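협동로봇 그리퍼 예산, 어디까지 잡아야 할까요? (조언 부탁드려요)

작성자: 벤체H
2025년 7월 31일

안녕하세요, 늘 눈팅만 하다가 처음 글 남깁니다. 저희는 생활용품 소분하는 작은 작업장인데요, 바구니에 물건을 담고 꺼내는 일을 협동로봇에 맡겨 보려고 2월부터 알아보고 있어요. 팔은 Virwood 쪽으로 거의 마음을 정했는데 그리퍼에서 딱 막혔습니다. Halás 두 손가락짜리가 Welside 것보다 2,000유로나 비싸더라고요. 손목 카메라까지 넣으면 예산이 빠듯해서 밤마다 견적서만 들여다보고 있네요 ㅠㅠ

작업은 대충 이런 그림입니다. 바구니 속 물건이 솔처럼 생긴 것부터 제각각이라 더 고민이에요.

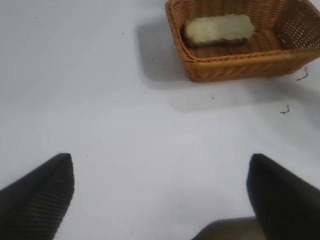

손목 카메라 화면. 오른쪽 위가 엮은 바구니, 아래 양쪽이 벌어진 손가락.

글이 길어졌네요. 경험 있으신 분들 말씀 좀 부탁드립니다!

답글: miroslava_t
반가워요 벤체님~ 저도 작년에 똑같은 고민을 한참 했던 터라 남 일 같지가 않네요. 저라면 비싼 쪽으로 갑니다. 싼 걸로 시작했다가 손가락 패드를 네 번이나 갈았고, 그때마다 라인 세우고 다시 맞추느라 속이 다 탔거든요. 소모품값이랑 멈춘 시간까지 같이 계산해 보세요.

답글: 보헤미아공방
음, 저는 생각이 좀 달라요. 물량이 하루 60개 정도면 Welside로도 충분합니다. 저희는 18개월째 쓰는데 멀쩡해요. 차라리 남는 돈을 바구니 쪽에 쓰시는 게 어떨까요? 엮은 바구니는 테두리가 도톰해서 손가락이 걸리기 쉽고, 모양도 하나하나 조금씩 다르잖아요. 규격 트레이로 바꾸면 그리퍼 고민이 반은 줄어듭니다.

답글: miroslava_t
보헤미아님 말씀도 일리는 있는데, 바구니째 납품하는 곳이면 트레이로 못 바꿔요. 벤체님은 어느 쪽이세요?

답글: 벤체H
아이고, 두 분 다 정성스러운 답글 감사합니다! 저희는 바구니째 나가는 게 대부분이라 트레이는 어려울 것 같아요. 물량은 딱 하루 60개 선이고요.

답글: sylvie_d
지나가다 한마디 보태요. 사기 전에 꼭 대여부터 해 보세요. Pona에서 4주 대여를 받아 써 봤는데 담당자분도 친절하셨고, 저는 그 덕에 손가락 길이를 잘못 고를 뻔한 걸 피했답니다. 바구니 깊이랑 벽에서 물건까지의 여유를 재서 가져가시면 상담이 훨씬 빨라요. 예비 손가락 한 벌 값도 처음부터 견적에 넣어 두시고요.

답글: 보헤미아공방
대여는 저도 찬성입니다. 그래도 Halás는 과하다고 봐요 ㅎㅎ

답글: 벤체H
그럼 일단 Pona에 대여 문의를 넣어 볼게요. 견적 받으면 이 글에 이어서 올리겠습니다~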